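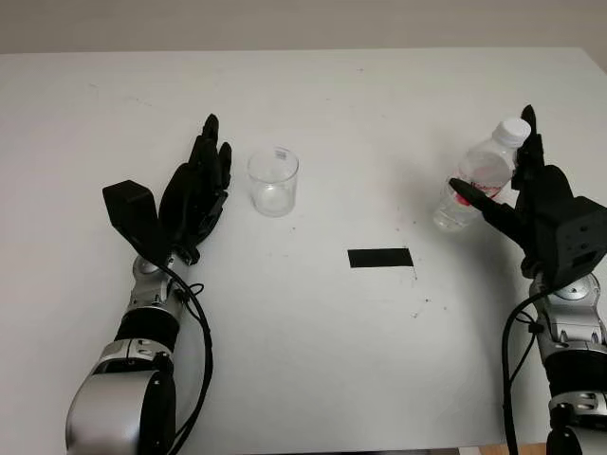
Cor Schouten asks whether the wrist cables should be checked before or after homing, and writes that on his shift the order changed from one person to the next. Before. The homing move turns both wrists through most of their range, and a cable that has slipped out of its clip will be pulled tight by it. The order in these notes is the order to follow.

Unit 4. Setup and Care of the Pouring Cell

Revised 2019-02-10. Replaces the December handout.

4.1 Scope

These notes cover the bench cell used for the cup and bottle exercises. The cell has two arms working over a shared tabletop. The hands are treated in 4.4, the two-finger gripper in 4.5. Controller software (Jitura) is covered in Unit 5 and is mentioned only where a setup step depends on it.

Read 4.2 and 4.3 before the lab session. Bring a printed copy of the log sheet.

4.2 Bench preparation

Power stays off for all of this section.

Wipe the tabletop with a dry lint-free cloth, then with a damp one. Grit matters more than stains. A faint scuff in the surface can be left alone, but loose specks in the work area get under the base of a cup and tilt it, and they stick to rubber. Wipe away from the arms, toward the far edge.

Check that the black tape strip lies flat, with no lifted corners. The strip is a reference mark for placing objects by hand. If it has to be replaced, mark the old corners in pencil first, lay the new strip to the marks, and note the change in the log. A strip that has moved 5 mm will not stop the program from running. It will make the results from that day useless for comparison.

Run a finger along each wrist cable from the connector down to the base. Each cable needs a free loop at the wrist. Too little slack loads the connector when the wrist turns; too much lets the loop catch on the thumb module or sweep across the table. With the wrist at mid-range the loop should clear the tabletop by the width of a hand.

4.3 Power-up and homing

1. Clear the table completely. No cup, no bottle, no tools.
2. Release the stop button and switch on the supply.
3. Wait for the controller to report all joints. If a joint is missing, switch off and reseat its cable. Do not reseat under power.
4. Home the left arm, then the right. Never both together.
5. Open both hands fully and look at the fingers from the side. A finger that sits lower than its neighbors has lost its zero and must be set again.
6. Enter the homing offsets in the log.

Homing offsets drift slowly with wear. A sudden jump between two sessions points to a loose fastener or a knock, and the arm should not be used until the cause is found. Of the faults in the cell log for last year, 199 entries in all, the largest group was traced to fasteners at the wrist.

4.4 Objects and the holding test

Use a clear tumbler and a screw-cap plastic bottle. The bottle should hold a small amount of water. A full bottle exceeds the load used for this exercise, and an empty one is crushed too easily to be a fair test.

Place the cup first, upright, beyond the tape strip. Hand the bottle to the right hand with the cap tight. Close the hand at low force and raise the force in steps until the bottle no longer turns when pushed at the cap. Record that value. Thin-walled bottles have ridges, and the grip will differ depending on whether a finger lands on a ridge or between two of them, so repeat the test with the bottle rotated.

Tilt with the cap on. The cap comes off only after the tilt move has been run at reduced speed and the instructor has signed the sheet.

Keep the open hand clear of the cup until the tilt check is complete. Contact at this point is nearly always caused by a cup placed too far toward the hand – check the placement before changing the program.

4.5 The two-finger gripper

The gripper finger is a linkage and a finger plate joined at a pivot, with a rubber pad at the tip. Service is at 4,000 closing cycles or at the first sign of slip, whichever comes first. 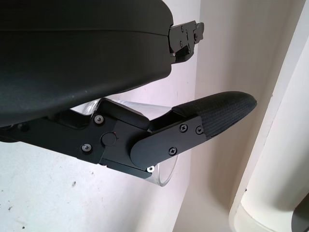 Fig. 4-2. Gripper finger with textured pad, clear plastic cup behind.

Pad. Inspect the crosshatched surface under a lamp held low to one side. The pattern should be even along the full length. Polished areas mean the pad is worn; a gray film usually means dust and comes off with a damp cloth. Do not use solvent. Press the tip sideways with a thumb. If the pad lifts from the plate, replace it.

Screws. Check every screw on the finger with a hand driver of the correct size. Check only: the test is whether the screw turns under light pressure. A screw that turns is taken out, cleaned, given one small drop of thread locker, and put back. Put a paint mark across the head and the plate afterward so that later movement shows.

Pivot. Hold the linkage still and rock the finger plate. Play that can be felt but not seen is acceptable. Visible play is not, and the finger goes back to the supplier, Semeniuk, as a complete part. The pin is not replaced in the lab.

Bracket. The small bracket on the housing is held by four screws and is easily bent when the gripper is laid down on a bench. Support the gripper by the housing.

After service, close the gripper on a clear plastic cup at the lowest force setting. The wall of the cup should flex slightly and spring back. Transparent cups are used so that the contact can be seen from the opposite side.

4.6 Spare parts

Pads: Sorileck, standard texture. The smooth version fits the same plate but must not be mixed with it.
Wrist cable clips: Codent.
Thread locker: low strength only.

4.7 For the next session

Complete one log sheet per pair. State the holding force for each bottle position and the homing offsets before and after the run. If the two sets of offsets differ, say which fasteners were checked and in what order.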